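# Kokamar spawn fishery

The **Kokamar spawn fishery** is a seasonal inland fishery on the lower Kokamar, a slow river that drains the Andell plain. It is based on the collection of fertilised eggs and newly hatched fry of native river fish, which are reared in earthen ponds and sold to fish farmers. The fishery operates under licence between April and July, when heavy rain and rising water bring mature fish into the deeper bends of the river.

## Geography

The fishery covers 18 kilometres of river between the Andell sluice and the ferry landing at Bestby. The channel in this stretch is winding, with steep clay banks on the outer bends and broad shelves of silt on the inner ones. Most spawning takes place in the outer bends, where the current is strong enough to keep the eggs from settling. Below Bestby the water becomes brackish in the dry months and collection is not permitted.

## Collection

Eggs are gathered from small flat-bottomed boats anchored in pairs across the current. A fine-meshed net is hung between the two hulls and lifted at intervals, and the catch is transferred to water-filled compartments amidships. Work usually begins on the ebb tide and may continue through the night. A sudden fall in water temperature can bring spawning to a halt within an hour.

There are 306 licensed boats. Licences are attached to the boat and not to the holder, and may be passed on within a household. Each crew is required to report its catch by weight at one of the landing stages on the day of collection.

## Rearing and sale

Eggs are hatched in rectangular pits dug close to the bank, lined with clay and covered with cloth to keep out insects and direct sun. Hatching takes up to a day. The fry remain in the pits until the yolk sac has been absorbed and are then moved to nursery ponds, most of which lie in the village of Intarasuk.

Fry are sold by the measure, a small cup whose volume is fixed at the start of each season. Prices are highest in the first week. River fry command more than those from hatcheries because farmers regard them as hardier and faster growing.

## Regulation

The river is closed to all other fishing during the spawning months. Motor vessels are limited to a walking pace between the sluice and Bestby, and sand may not be removed within 1,000 metres of a marked spawning bend. Nets with a mesh coarser than the approved pattern are liable to seizure.

## Intarasuk landing station

The landing station at Intarasuk contains a weighing room, a store for nets and a kitchen used by crews during night work. It also issues the season's measuring cups. 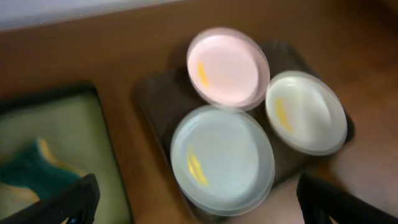
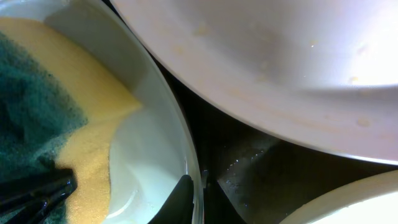 The station keeps a daily record of water level, temperature and catch. Entries from the past 15 seasons show wide variation from year to year, with poor catches generally following a dry spring. The records are open to licence holders on request, and a summary is posted at the Bestby ferry landing when the season closes.

## See also

- Andell sluice
- Inland fisheries of the Andell plain
- Pond culture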